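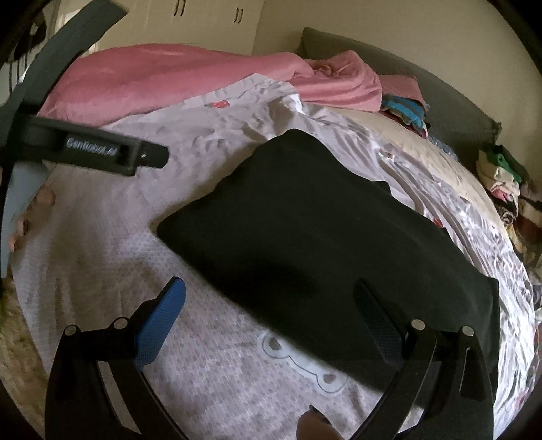 Schwarzes Tuch, gefaltet auf hellem Laken.

Freizeitparks brauchen verbindliche Ruhezeiten

Von Filippos Kalogeropoulos
6.11.18

Wir verwenden Cookies, um Ihnen die Nutzung dieser Seite zu erleichtern. Mit dem weiteren Besuch erklären Sie sich damit einverstanden. Einstellungen ändern

Die Betreiber von Freizeitparks haben in den vergangenen Jahren viel Geld in die Steigerung von Reizen investiert. Fahrgeschäfte werden schneller, Shows lauter, Wartebereiche mit Bildschirmen und Dauerbeschallung ausgestattet. Gegen den einzelnen Baustein ist wenig einzuwenden. In der Summe jedoch entsteht ein Angebot, das einen erheblichen Teil des Publikums nach wenigen Stunden erschöpft und einen kleineren Teil von vornherein ausschließt.

Der Verfasser vertritt die Auffassung, dass größere Anlagen zu festen Ruhezeiten verpflichtet werden sollten. Gemeint sind Zeitfenster, in denen die Hintergrundmusik entfällt, Lautsprecherdurchsagen auf sicherheitsrelevante Hinweise beschränkt bleiben und Lichteffekte im Außenbereich abgeschaltet werden. Der Fahrbetrieb selbst läuft weiter.

Dass ein solches Modell praktikabel ist, zeigt der Park Moltura. Seit der vorletzten Saison gilt dort täglich eine Ruhezeit von 40 Minuten am frühen Nachmittag. Die Einführung war intern umstritten. Kibet Temba, der den Besucherbetrieb leitet, rechnete nach eigenem Bekunden mit Beschwerden der Gastronomie, deren Umsatz in den Mittagsstunden von belebten Plätzen abhängt. Zum Saisonende im Oktober lagen der Parkleitung 239 schriftliche Rückmeldungen zur Ruhezeit vor; neun davon waren ablehnend. Die Gastronomie meldete keine nennenswerten Einbußen.

Nun sind schriftliche Rückmeldungen keine Erhebung. Wer sich die Mühe eines Briefes macht, hat meist eine ausgeprägte Meinung, und die Gleichgültigen fehlen in jeder derartigen Zählung. Dennoch verdient Beachtung, wer hier geschrieben hat: Familien mit kleinen Kindern, Begleitpersonen von Menschen mit Hörgeräten, ältere Gäste, die den Park zuvor gemieden hatten. Diese Gruppen erscheinen in den Marktstudien der Branche nur am Rande.

Der gewichtigste Einwand betrifft die unternehmerische Freiheit. Ein Park lebt von seiner Inszenierung, und wer die Musik abstellt, greift in diese ein. Das Haus Grisero, das mehrere Themenwelten an der Küste betreibt, hat diesen Standpunkt wiederholt vorgetragen und auf die hohen Kosten seiner Klanggestaltung verwiesen. Der Einwand ist ernst zu nehmen. Er trägt aber nur so weit, wie die Beschallung tatsächlich Teil eines gestalteten Ganzen ist. Auf Parkplätzen, vor Toilettenanlagen und in Imbisszonen ist davon selten etwas zu bemerken — dort läuft Musik, weil die Anlage eben eingeschaltet ist.

Eine Verpflichtung sollte deshalb mit Augenmaß gefasst werden. Sachgerecht erscheint eine Schwelle von 3000 zugelassenen Besuchern je Tag. Kleinere Betriebe, Märchenwälder und saisonale Jahrmärkte blieben ausgenommen. Die Lage des Zeitfensters könnte den Betreibern überlassen werden, sofern sie es am Eingang und in den Ticketunterlagen ankündigen. Themenbereiche mit genehmigtem Gestaltungskonzept könnten auf Antrag befreit werden, wenn an anderer Stelle des Geländes ein gleichwertiger ruhiger Bereich zur Verfügung steht.

Freiwillige Selbstverpflichtungen, wie sie zuletzt im Umfeld der Alexiou-Gruppe diskutiert wurden, genügen nach hiesiger Einschätzung nicht. Sie werden in guten Jahren eingehalten und in schlechten ausgesetzt. Für Gäste, die ihren Besuch nach einer solchen Zusage planen müssen, ist gerade die Verlässlichkeit entscheidend. Eine Familie, die zwei Stunden anreist und vor Ort erfährt, dass die Ruhezeit wegen einer Sonderveranstaltung entfällt, wird den Versuch kaum wiederholen.

Die zuständigen Genehmigungsbehörden verfügen bereits über die nötigen Instrumente. Lärmschutzauflagen zugunsten der Anwohner gehören seit Langem zum Alltag jeder größeren Anlage. Es ist nicht einzusehen, weshalb der Schutz am Zaun enden soll und die zahlenden Gäste auf der Innenseite keinerlei Anspruch auf eine leisere Stunde haben. Die anstehende Überarbeitung der Betriebsauflagen bietet Gelegenheit, diese Lücke zu schließen.

Zuletzt erschienen
Wartezeiten als Teil des Eintrittspreises
Wanderzirkusse und die Frage der Stellplätze
Saisonkarten: Wer zahlt für leere Tage?
Nachtöffnungen im Herbst — eine Zwischenbilanz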